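# Getting a Room Ready for a Movie or Concert Stream

More big shows are going straight to the living room now, and most of the trouble people have with them comes from setup. These are the things we do at our place before a filmed musical, a concert special or a long movie. None of it needs special tools.

## Sound first

Built-in TV speakers point down or backward on most sets. If the TV sits on a shelf, pull it forward until the bottom edge is flush with the front of the wood. Dialogue and vocals clear up right away.

- Put a folded dish towel under a small speaker that buzzes against a cabinet.
- Turn off "night mode" for music. It squashes the loud parts.
- If voices lag behind mouths, look for "audio delay" or "lip sync" in the sound menu and move it one step at a time.
- Keep a soundbar out of a closed cubby.

A bare room with a hard floor will echo. Hang a quilt on the wall behind the couch for the night. Xiomara Thibodeaux uses two tension rods and an old bedspread across her dining room doorway, and it keeps the kitchen noise out too.

## Picture settings

Switch the set to "movie" or "cinema" mode and leave it there for ten minutes before you decide you hate it. It looks yellow at first. Turn motion smoothing off for movies. For a filmed stage show, try it both ways — some people like it on for dancing.

Wipe the screen with a dry microfiber cloth while the TV is off. Don't use glass cleaner.

Put a lamp behind the TV, not across from it. A low-watt bulb is enough, and it's easier on the eyes in a two-hour show.

## The connection

Run a cable to the TV if the router is in the same room. If it isn't, move the router out of the closet and up off the floor. Pause game downloads and photo backups on the other computers. Start the app half an hour early so it can update itself, and sign in then as well, when there's still time to reset a password.

Live events usually begin with a countdown screen. Use it to set the volume.

## Snacks that stay quiet

Move chips out of the bag and into a bowl before the show. Popcorn holds up best in a paper grocery sack with the top rolled down twice. Salt it in the sack and shake.

For a hot dip, warm it in the oven at 185 degrees in a covered dish and it will keep through the first act. Stir it at intermission. Mavis Brannigan makes hers in a small slow cooker on the sideboard, with the cord taped flat along the baseboard.

Drinks go on a tray on the floor behind the couch if you have kids or a dog. Use lids. 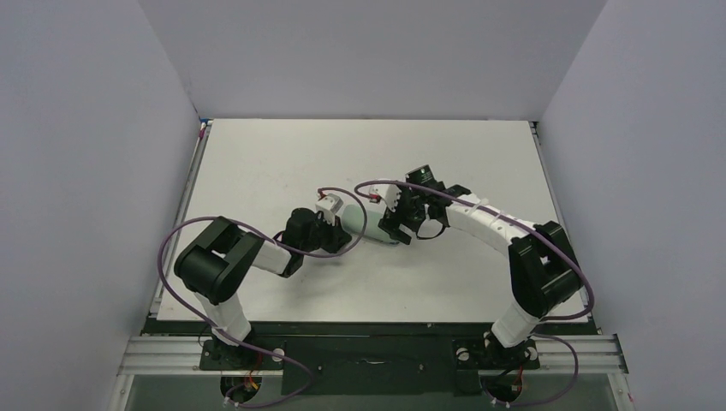

*Two arms at a white tabletop, grippers meeting at a small white cylinder.*

## Seating and cords

The middle of the couch should line up with the middle of the screen. Floor cushions go in front, and dining chairs go in back where the extra height helps. Leave a path to the bathroom on one side.

Wrap loose cords with hook-and-loop strips every foot or so. Masking tape leaves gum on wood floors, so use painter's tape and pull it up the same night.

## Afterward

Set the picture and sound back if someone in the house prefers the old settings — write them on a card first and keep it in the remote drawer. Take the batteries out of any remote you won't use again until September.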